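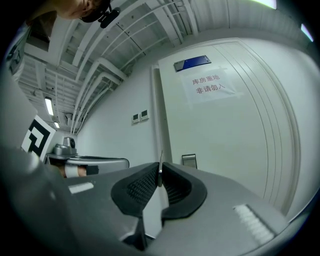

Figure 4. Gray hand-held grippers with black finger pads

4 Applying the Skeser 742 floor finish

This section explains how to put the finish on a clean indoor floor. Please read it until the end before you open the container. For the removal of old finish, see section 3. For the daily care, see section 6.

4.1 What you need

Skeser 742 finish, in the gray container
Flat mop with a new or freshly washed cover
Measuring cup of 500 ml
Shallow tray, wide enough for the mop
Two clean buckets
Masking tape for door frames and baseboards
Gloves and closed shoes

Note: Do not use a mop cover that was used before with soap. Small rests of soap stay in the fibers even when the cover looks clean, and the finish will dry with dull spots.

4.2 Before you start

The floor must be clean, dry and free of wax. Press a piece of masking tape on the floor in a corner and pull it off. If the tape brings dust or small flakes with it, wash the floor once more and let it dry.

Close the windows on the sunny side. Direct sun makes the finish dry too fast, and the lines of the mop will remain visible. Turn off the floor heating in the evening before. You may turn it on again after the last coat is fully dry.

One container is enough for roughly 200 square feet with two coats. On old or rough floors you will need more. Please check that all containers carry the same lot letter on the cap. If the letters are different, pour the containers together into one clean bucket and stir slowly.

CAUTION: The floor is very slippery while the finish is wet. Close the room at both ends, also when you leave it only for a short moment. Keep children and animals away.

4.3 First coat

1. Turn the closed container upside down and back again several times, slowly. Do not shake it. Shaking makes bubbles, and bubbles leave small rings in the dry finish.

2. Tape the baseboards and the door frames.

3. Moisten the mop cover with clean water and press the water out by hand. The cover should be damp, but no drop should fall from it.

4. Measure 500 ml of finish and pour it into the tray. Do not pour it directly on the floor.

5. Dip the mop into the tray and wipe it lightly on the border.

6. Begin at the wall which is farthest from the door. First make a border along the wall, one mop wide. Then fill the area inside with long, calm movements in the shape of an eight.

7. Keep the front edge always wet. Each new strip must overlap the strip before by the width of a hand. If you have to stop, stop at a door or at a joint in the floor.

8. Do not go back over a place that has begun to dry. A missed spot can be covered with the second coat.
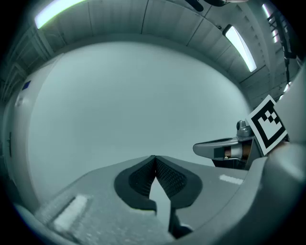 Comment from a user in Gollano: I did not believe the point about going back, and I corrected one place near the window. I can still see it each morning. The second coat did not hide it, so I had to strip that part and begin again. Maybe you could print this step in red.

We thank you for this remark. The same is valid for footprints. If you stepped in the wet finish, leave the print alone, let everything dry and follow the procedure in section 7.2.

4.4 Second coat

Wait until the first coat is dry to the touch. In a room with normal air this takes less than one hour, in a humid basement it can take much longer. Touch the floor with the back of your hand in a corner. If it feels cool or sticky, wait more.

1. Rinse the mop cover in the second bucket and press it out well.

2. Fill the tray with fresh finish. What is left from the first coat should not go back in the container.

3. Apply the second coat across the direction of the first one. Leave free a strip of one hand at the walls, because the finish collects there.

4. In a narrow corridor it is not possible to work across. Work lengthwise for both coats, and walk backward toward the exit.

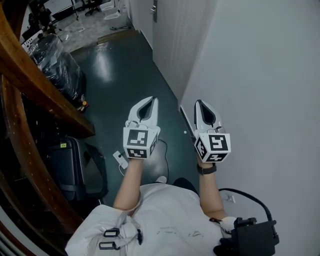

5. Remove the masking tape while the second coat is still a little soft. Pull it low and flat along the wall.

6. Wash the mop cover, the tray and the cup at once with lukewarm water. Dried finish can be removed only with Peminier remover.

4.5 Drying times

Walking in socks: when the surface is dry to the touch
Walking in shoes: after 8 hours
Furniture with felt pads: the next day
Rugs and door mats: after one week
First wet cleaning: after one week

Note: If you finish the floor on a Saturday afternoon, an office can normally be used again on the next working day. Carry the furniture in, do not pull it.

4.6 Storage

Close the cap well and keep the container upright, protected from frost. A finish that was frozen once looks like thin yogurt and cannot be repaired. Bring it to your Chisholm collection point, together with the empty containers.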